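Ticket 171: Label printer drops right-hand characters on drinks stock
Status: open
Site: Wedbridge store, back office
Software: Sonine Label Desk, version 4

Product names longer than one line are truncated on shelf labels. The preview is correct. The printed label loses everything after the first two characters when the name is in Chinese. English names print in full.

Steps tried so far: driver reinstalled, print scale reset to 100 per cent, label roll changed from Karaca to the Samness stock supplied with the printer. No change with either roll.

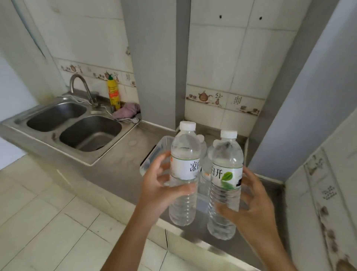

Wedbridge, 4 March 2023

Font substitution found in the print log. The item name is held correctly in the stock file, so the bottled water lines do not need to be re-entered. The printer replaces the chosen font with its built-in one, which has no Chinese set beyond a short test table.

Workaround: tick "Send text as graphics" under Output, then restart the queue. Printing is slower, 3 seconds per label. Test batch printed in full on both rolls.

Remaining: setting is lost when the user logs out. Passed to Sonine for a fix, expected in the May update. Ticket stays open until then.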